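Notes on Teaching by Hand: The Locker Tasks

Over the past year this blog has dealt mostly with remote control, and several readers have asked for an account of the other method in use at Kallenik. I am pleased to provide one. The views given are my own and do not represent the position of the company.

In remote control, the operator sits apart from the robot and moves it by means of a second device. The method is dependable, but it is slow, and operators tire quickly when the work is inside a cabinet. With hand-held grippers, the person performs the task directly. Each gripper closes as the robot's own would close, and its movement is recorded along with the view from its camera. The robot need not be in the building. 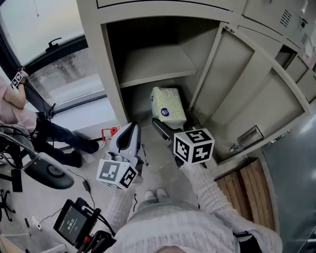 Reaching for a tissue pack in the lower compartment, a gripper in each hand.

The locker was proposed by my colleague Viorica Stan. It is an ordinary piece of furniture, and it presents difficulties that a tabletop does not. The walls limit the angle of the wrist. A shelf may stand between the tool and the object. Soft packaging adds a further concern, as it gives way under the jaws and a firm grasp for one item is too firm for another.

We began with a target of 400 demonstrations and finished with 524. Of these, 21 were set aside, chiefly for hurried starts. Operators are now asked to hold still for 5 seconds before the first movement and to keep the speed of the hand steady throughout. Hugo Cordero, who reviews the recordings, has requested that this instruction be given in writing, and it has been added to the operator sheet.
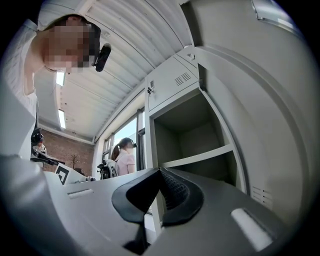 Skallville, October

The gripper's own view is the one from which the robot must learn, and new operators are advised to study it before recording anything. The finger pads remain at the center, and everything else bends around them. An open compartment that seems generous to a person standing in front of it takes up a modest part of this view, and a swung-out door takes up a great deal.

Two practices have improved our results. The first is to approach the opening squarely and to turn the tool only when the pads are inside. The second is to let the operator move the body as well as the arm. Persons trained on the remote system at Stamlow tend to stand fixed in one place, and their recordings show long, awkward reaches that the robot then copies faithfully.
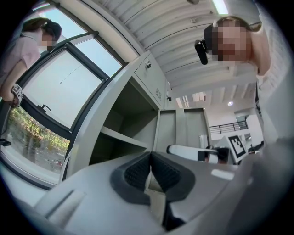 The cabinet and its divided shelf from the gripper's side, with two colleagues close by.

I do not wish to suggest that remote control should be given up. It remains the better choice where the robot's reach is in question, as the operator learns at once what the arm cannot do. A person with a hand-held gripper receives no such warning and may record a motion that no arm of ours can repeat. Mr. Cordero's review catches most of these cases, though it adds to his workload.

Doors are the next subject. Ms. Stan is preparing a set in which one gripper holds the locker door while the other works inside, and the Fogh arms will be used for the trials. Questions about the operator sheet may be left in the comments, and I will reply to them as time allows.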